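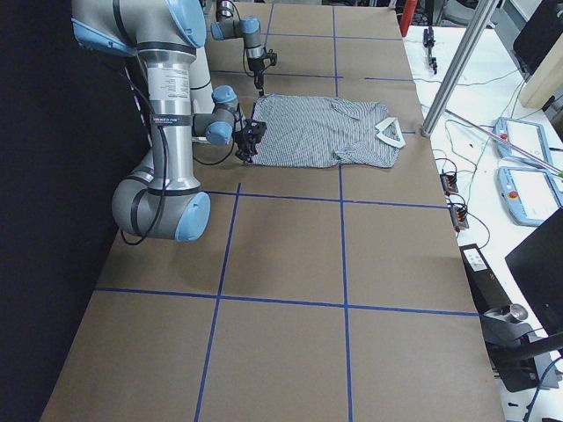 The striped shirt, laid flat on the paper.

I have been folding shirts the same way since I was a teenager, and this spring I decided to learn how to do it properly. By properly I mean so that the shirt comes out of the drawer looking close to the way it went in. Mine never have. They go in as a soft square and come out with a crease across the chest and one side of the collar bent under.

The table is my answer to the first problem, which was that I had nowhere good to fold. I used to do it on the bed. A mattress gives under your hands, and the fabric on the bottom drags against the blanket when you pull the top layer over. A hard surface is much easier. Bare tabletop was too slick, though, and the shirts slid away from me whenever I tried to smooth a sleeve. Brown kraft paper has just enough grip. I bought a 195-foot roll from a packing supply place called Padport, thinking I would use the rest for mailing things, and I have plenty left.

The blue painter's tape came later. I wanted straight lines to fold against and I didn't want to draw on the paper. The strips cross and make boxes, and when I fold a side in I try to keep the new edge running the same way as the nearest strip. The strips are not all square to each other. One of them runs off at a slant and I have left it, because I only use the crosswise ones for lining up. If you do this yourself, press the tape down hard with the back of a spoon. A lifted corner will catch a cuff.

Now the shirt. It has short sleeves, a white collar, and thin blue and white stripes that run the length of it. Stripes are good to learn on. With a plain shirt you can be an inch off and not know until the end, but stripes show you right away if the body is twisted. If they lean near the hem, the front and back have shifted and you need to pick the shirt up and lay it down again. It is tempting to tug one side over to fix it. That only moves the twist up toward the shoulders.

Wrinkles are a separate matter. The shirt on the table has some in the sleeves and the body, and I don't iron before I fold. I used to think you had to. My friend Ikhsan Chin worked for two years at a menswear store that sold a lot of Honkanen shirts, and he told me that small wrinkles mostly don't matter for folding as long as there are no doubled-over bits of cloth trapped underneath. He runs his palm from the middle out to each edge, once, and leaves it at that. I asked him how many shirts he had folded and he said 1000 in the first month alone, which I believe, having watched him do it.

These are the steps as I do them now. I lay the shirt sideways, with the collar to my right and the hem to my left. Most guides tell you to put the collar at the top, facing away from you, and I tried that for a while. I'm not tall and I had to lean over the table to reach it. Sideways, both ends are within reach.

Start with the collar. Open it out flat first and check that the back of it isn't rolled. Then do up the top button if the shirt has one, and one more near the middle. I don't bother with the rest for shirts I wear every week.

Next turn the shirt over so it is face down. I pick it up by the shoulder and the hem on the far side and bring it toward me in one movement. Smooth it again, lightly.

Fold the first side in. The fold should run from a point halfway along the shoulder straight down to the hem. Short sleeves are simple: once the side is over, the sleeve lies across the back, and you turn it back on itself so it doesn't stick out past the other edge. Long sleeves have to be laid down along the body, and I still get those wrong more often than not.

Then do the second side the same way. The two sides should meet near the middle or overlap a bit. I used to make the folds too narrow, which gave me a wide, floppy package that would not stand up in a drawer. Going farther in on each side fixed that.

Last, the hem. Fold the bottom few inches up, and then fold the whole thing once more so the hem ends up just below the collar. Flip it over and the collar is sitting on top where it belongs. If your drawer is shallow you can fold in thirds and get a smaller package, at the cost of another crease.

About folding boards. I bought one, the kind with hinged plastic panels, made by Gritow. It does what it says. All the shirts came out the same width and I liked how the pile looked. What I didn't like was that the panels were sized for a large T-shirt and my button-up shirts are cut narrower, so the sides never went in far enough. I also found that the collar got pushed flat when the last panel came over. I gave it to my sister, who has three kids and a lot of T-shirts, and she uses it constantly.

I do still use tissue paper for travel. One sheet goes on the back of the shirt before the sides come in, and it keeps the folds from setting hard. For the drawer at home it isn't worth the trouble – I would have to take it out and save it each time.

Storage is the part I have changed the most. I had my shirts in a stack, and the one at the bottom always suffered. Now they stand on edge in a row, collars up, in a Teltavance drawer box I already owned. They hold each other upright when the box is close to full. When I take a few out the rest start to slump, so I put a rolled sweater in the gap.

I have also stopped folding anything made of linen. I tried the tissue, I tried a looser fold, and the creases were just as deep either way. Those go on hangers.

The paper has held up well. I replace it when it gets soft or picks up a stain, and the tape has to be done over when that happens. It takes a few minutes. Next time I may add a strip to mark the finished width of the drawer box, so I can check a shirt against it before I make the last fold.

Polo shirts are next. The knit stretches when you smooth it, and I haven't found a good way to keep the plackets straight. If you have one, leave it in the comments.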